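Two parallel grippers in simulation: Remel vs. Kondarance

Part of a longer comparison I've been running since December. Same arm, same table, same thin-walled teal box with a window cut in one side, two hands.
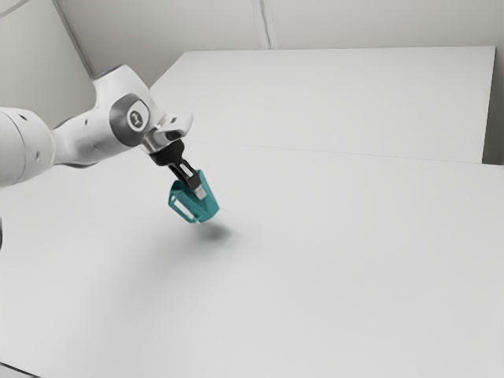

Setup

The arm model and joint limits are stock. I changed only the hand and the tool offset. Both grippers are two-finger parallel types and both came with usable meshes, though the Remel collision mesh had inverted normals on one pad and I had to rebuild it before the contacts would settle.

The controller is Halvorsen's joint impedance example, running at 1000 Hz with the gains left alone. I tried stiffening the wrist early on and went back. It made the approach look cleaner in the plots and the contact noise worse.

The box spawns at a random yaw inside a small square on the near table. The planner gets the true pose, so perception is out of the loop for now. Each hand ran 816 grasps, split evenly over 4 friction settings.

Grasp choice

The box is awkward for a parallel hand. The walls are thin, and the cutout leaves one side with much less material to push against. I limited both hands to rim grasps from above. Side grasps work on paper, but the wrist flange gets too close to the table at low approach angles and the planner spends most of its time rejecting candidates.

With a rim grasp the box tends to hang at a tilt once it is off the table. I don't count that as a failure. A failure is a drop before the end of a two-second hold, or contact with anything other than the pads.

Results so far

The Kondarance hand failed 71 times, nearly all of them at the lowest friction setting. The Remel hand did worse, but I'm holding its number back until I rerun with the rebuilt mesh at every setting. A quarter of those runs used the old one.

Pad length matters more than I expected. The Kondarance pads are longer, so a small height error still leaves enough overlap with the rim. On the Remel the same error puts the wall near the pad tip, and the box pivots as soon as the arm accelerates.

Closing speed made little difference between the slow and medium presets. At the fast preset both hands push the box sideways before the second finger arrives — this is partly a solver artifact, and halving the timestep reduces it without removing it.

Things to fix

Contact stiffness is the same for the pads and the box, which can't be right. I also want per-finger force logging. The Muvero logger only writes the summed value, and a pivoting box is invisible in the sum.

Next batch goes in on Monday with the corrected mesh. After that I'll add pose noise and see how much of the pad length advantage survives.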